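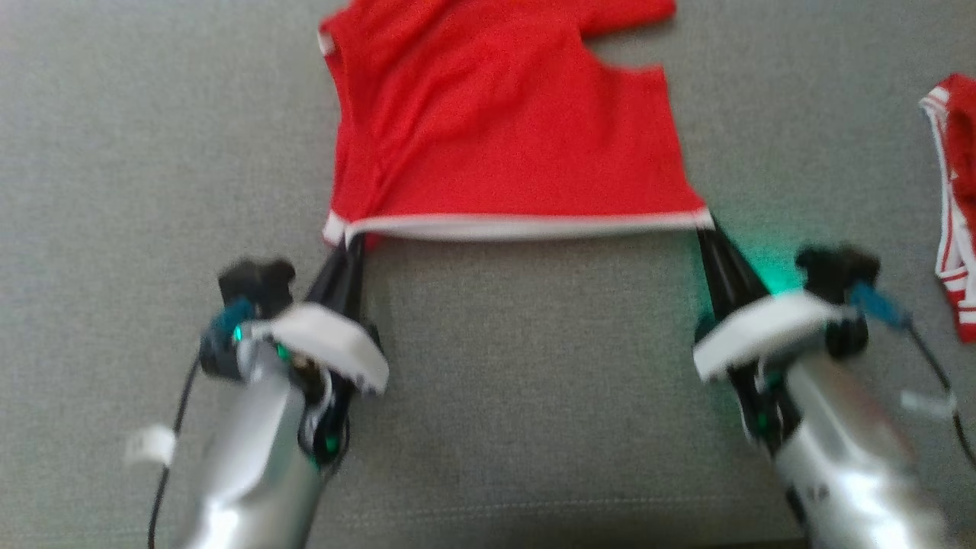
Diarmuid Phelan
7th August

Laundry thread, kit edition. A few people asked how I fold the team shirts now that I have the whole set at my place every week. I fold them on a gray sofa cushion. The method is below.

Diarmuid Phelan
For anyone new: I look after the kit for Brastasik, five-a-side, over-40s in name only. We play in red with a white hem. The shirts go home with me in a holdall and come back folded. That is the whole job.

Diarmuid Phelan
These shirts are thin and a bit shiny, and they slide. A cotton T-shirt stays where you put it. A football shirt drifts off the table and takes its neighbor along. The woven fabric on the cushion has enough grip to hold one still while you work.

Diarmuid Phelan
Step one. Lay the shirt down with the hem toward you and the collar away from you. Front or back up doesn't matter yet. Get both sleeves out from under the body.

Diarmuid Phelan
Step two. Take the hem at both corners, pinch, and pull gently until the white band is straight. Don't worry about the creases in the red part. Once the band is straight the rest mostly follows, and you can smooth what's left with the side of your hand.

Diarmuid Phelan
Gently is the word. I pulled too hard on the number 9 shirt last season and popped some of the stitching at the corner. Keane wears it and has mentioned it at every match. It was a small hole. I sewed it up with red thread and it has held.

Diarmuid Phelan
Step three. Lift the hem a little and bring it up to the armpits. You now have a wide, short shape with two sleeves sticking out of it. It looks wrong. Carry on.

Diarmuid Phelan
Step four. Fold each side in toward the middle, sleeve included, then turn the sleeve back on itself so it lies inside the edge. Do the second side the same way. The two sides should meet or overlap slightly.

Diarmuid Phelan
Step five. Collar end down over the rest, then flip the whole thing so the number is on top. If the number is split across a fold, your sides went in too far. Open it and do the sides again.

Diarmuid Phelan
Someone has asked about the board. Yes, I tried a folding board. It was fine for the adult mediums and too narrow for the XLs, and we have more XLs every year. It's in the hall closet if anybody in Vorkodau wants it. Free, collect only.

Diarmuid Phelan
Washing, while I'm at it. Inside out, cold, low spin, no fabric softener. Softener leaves a film on this sort of material and after a few months the shirts hang on to the smell. I learned this with our old yellow set, which we ended up giving away to be cut up for rags.

Diarmuid Phelan
Line dry or over the backs of chairs. Never the dryer. The numbers are heat pressed and they start lifting at the corners. If one has started to lift already, put a thin dish towel over it and use a warm iron for a few seconds. Let it cool flat before you touch it.

Diarmuid Phelan
Mud: let it dry, brush it off outside, then wash. If you go at it wet you push it into the knit, and the white hem will be gray by the end of the season. For the hem I use an old toothbrush and dish soap. It takes 3 minutes a shirt and I only do it when they need it.

Diarmuid Phelan
Reply to a few of you: no, I don't iron them. They get worn by men who slide around on wet turf. Folding them properly while they're still flat from the line does enough.

Diarmuid Phelan
Packing order. Goalkeeper's shirt at the bottom of the bag, then high numbers down to low, so number 2 is on top. People take theirs off the pile as they come in and the pile stays in order – or it would, if Jesar didn't go straight to the middle for his and knock the lot over.

Diarmuid Phelan
Shorts go in a separate bag. Fold in half lengthwise, then in thirds, waistband on the outside. Socks I pair and turn over once at the top. I don't ball them up. It stretches the elastic and they're down by halftime.

Diarmuid Phelan
Good question about rolling. Rolled shirts do save space, and I rolled them for the away tournament when we had one car between us. They come out with lines across the chest, and it's hard to read the numbers without unrolling half of them. For a normal week I'd still fold.

Diarmuid Phelan
One more thing on the surface, as it has come up again. A bed works too, if the cover isn't satin or anything like it. The kitchen table works with a bath towel on it. I like the cushion for the height of it, with me kneeling on the rug – my back prefers that to leaning over a bed.

Diarmuid Phelan
If you are on the team and you have a shirt at home, please bring it on match night. I'm 4 short. I don't mind what state it's in. Check the trunk of your car first, that's where the last two were.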